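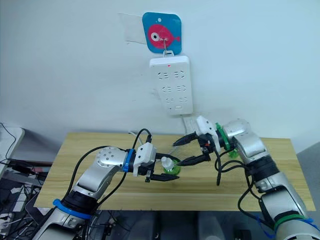

Figure 2. Dual-arm setup for the finger comparison, with the small capped bottle between the two grippers.

4.1 Comparison of the finger pads

Both arms carry the same type of parallel gripper, so only the pads on the fingers were changed between the two conditions. We compared the Niller pad, which is soft, with the harder Plerside pad. For each pad the operator performed 168 grasps of the bottle, which gives 336 grasps in total. The closing speed and the controller gains were kept constant.

The soft pad held the bottle more reliably when the fingers met it off center. With the harder pad we observed 18 slips – almost all of them during the handover from the left arm to the right one. The cables near the wrist also limited the rotation of the right gripper, and we therefore excluded approach angles that pulled on them.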